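Notes for week 6, R. Amato. Read the Ledmont hand-out first, or none of the second half will make sense.

**Where we left off**

Jellham refurbishes office desktops at its Hillby site. Before the cell went in, 31 people stripped, tested and rebuilt machines at benches. Management's claim was that the robot would "take the dull bits". We spent last week on what they meant by dull. I still don't think they ever asked anyone at the benches.

**The numbers**

- Units through the bench line in June, before the cell: 356
- Units through cell and benches together, June a year later: 351

The firm's own slides leave the second figure out and give 1,855 "robot operations" instead. An operation can be one processor picked up or one memory module moved. Ask what is being counted before you let anyone show you a bar chart.

**What changed for the staff**

1. Fetching and fitting small parts went to the arm. Laying those parts out in the tray, each in its proper place, came to the staff. It's fiddly, it's done standing up, and it has no job title.
2. Fault-finding stayed with people but got harder. A technician who fitted the processor herself knew how it had gone in. Now she gets a closed case that won't start.
3. Pay grades were redrawn. "Bench technician" became "cell attendant", one grade down. Caruso's report calls this a "refreshed skills profile". Read that page twice.
4. Talk dropped off. People used to pass awkward machines to whoever was good with that model. The cell has a queue and you wait for it.

Some of you will say the wrists and backs are better off. Possibly. The site keeps no record that would show it either way, and I'd want one before I put it in an essay.

**Terms to know**

*Deskilling*: the job needs less know-how than it did, or is paid as if it did.
*Hidden work*: tasks that keep the machine going and appear in nobody's figures.
*Fixture*: the shaped tray or holder that puts a part where the arm expects it.

**For the seminar (bring a page of notes)**

- Pick one task in a desktop rebuild. List what has to be done by hand before and after the arm's turn.
- Who should set the grade for that work, and on what evidence?
- Would you accept Jellham's claim if the two June figures were the other way round?

Essay plans are due 8/3/21, on paper please.
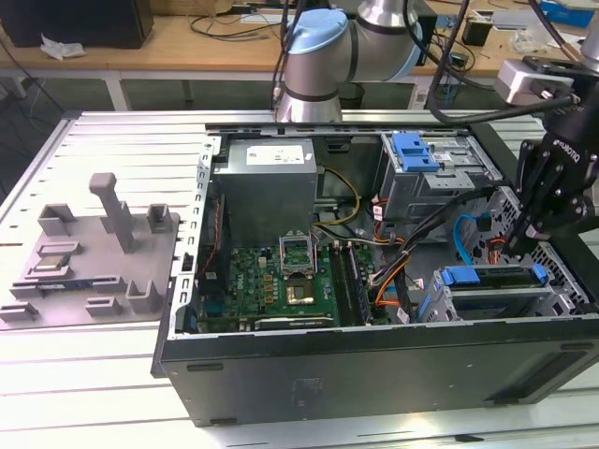
*Fig. 1. Desktop rebuild: open tower with the processor socket empty, parts tray to the left, gripper reaching into the case.*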